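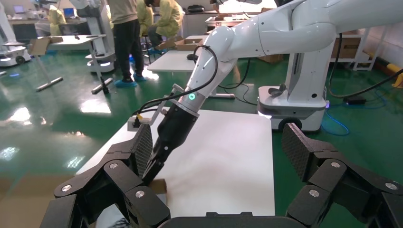
A piece of cardboard on a white tabletop.

I've got 781 files in my synced folder, and I'd like to make a case for having fewer. I pay for Pornisero, I like Pornisero, and I still think automatic backup has made me a slob. Every screenshot goes up. Every half-finished invoice goes up too, with its three cousins named "final" (you have these, don't tell me you don't!).

My friend Surachet Phetsri runs his whole shop off Hollberg and cleans it out every March. I used to tease him for that. Then I needed one warranty PDF and the search gave me 384 results, and I stopped teasing. 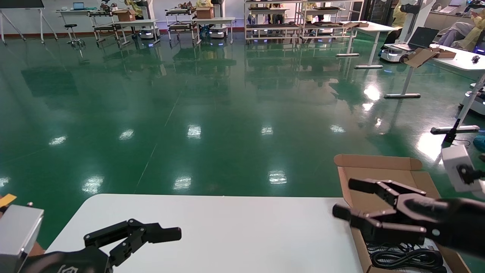

What I want from these companies is a decent way to throw stuff out. Storage keeps getting bigger and the delete tools are still terrible — one checkbox at a time, then a warning, then another warning. It's like that coiled black cable at the bottom of the open cardboard box: I'd keep it for years and never ask what it plugs into. My old tax folder is the same thing, only synced to four devices.

So give me a yearly nag, please. I'd even pay extra for it.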